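Got to Fokutville a little after 8 in the morning, which meant I caught the end of the night shift and a free coffee. The May open house at the Gradstead plant is a bigger deal than I expected - they had name tags and everything! Constanza Carrasco walked our group around. She packed kits by hand on this floor for years and now plans the arm work, and she started us in the simulator, where every new job gets tried before anybody on the floor has to live with it. 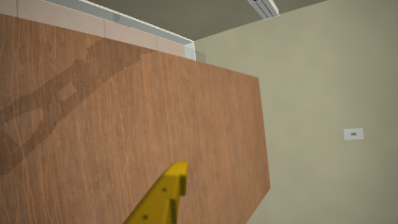
What happens to the packers when an arm takes over a station?
They move to setup and checking, at the same pay grade, after a training course the plant pays for. Constanza told us 115 people have been through it, and a few asked to go back to packing and did.

I liked that she didn't sugarcoat it. The old job was hard on your wrists but you could chat all day, and the new one is quieter, with a lot more screen time. Ragnvald Wikström, who runs the evening crew, said he misses the noise (his wife doesn't!). His crew can handle up to 1,594 kits on a good shift now, and he goes home without an ice pack.

In the simulator the yellow arm is bolted to a black plate on a wood table, with a few small colored pieces to work with, and the operators get to argue about reach and table height before anything gets built.
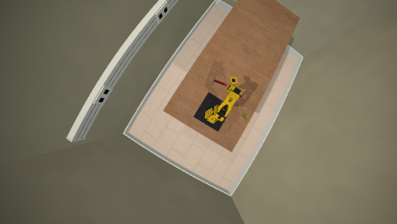 Those arguments get written down, too. The software is called Jistunar, and anyone on the floor can leave a comment in it. There were 468 of them on the Sydorenko order alone, mostly about where a person is supposed to stand when the arm stops. I read a bunch over someone's shoulder and they were pretty blunt. One just said "my elbow goes there."

We finished up in the break room with sandwiches. Parking is behind the building, by the way, and the front gate stays locked until the shift change.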